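Zyanya Tovar spends most of her working day moving a robot arm by hand. She teaches kitchen tasks at Drutholm, and her current job is a set of 500 demonstrations using plates, bowls and toy food.

"You take hold of it and do the job through it," she says. "Pick up the fruit, put it in the dish, let go. The computer keeps the joint positions and the pictures, and that is one demonstration."

She began in May and was slow at first. A good run now takes her 12 seconds, and she throws out any in which she hesitates for long.
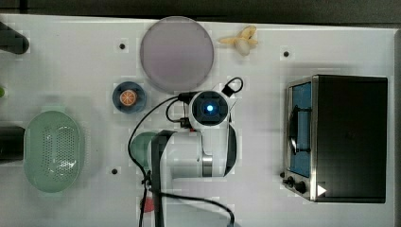 "If I stop and think, the robot learns to stop and think," she says. "It can't tell that I was only making up my mind. So I decide where I'm going before I start recording."

Her colleague Melina Alexiou prefers remote control. She came from Cuevas, where she drove arms from a desk in the next room, and she still finds it easier on the shoulders. The drawback is touch.

"By hand you feel the bowl push back," Alexiou says. "From the desk you have to watch for it, and you see it late. I tipped a lot of dishes in my first 2 weeks."

The pair move the objects between runs – a plate turned, a cup laid on its side – so that the arm does not simply memorise one layout.

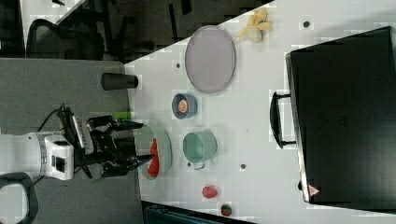 Long, thin things are harder than round ones, according to Tovar. The fingers have to come down on either side, and a small error in the wrist angle pushes the object along the bowl. She records those first, at 8 in the morning, while she is fresh.

Both women keep notes on failed grasps. Alexiou would like more of them left in the training set, with the recovery included. Tovar has agreed to try it on the next batch.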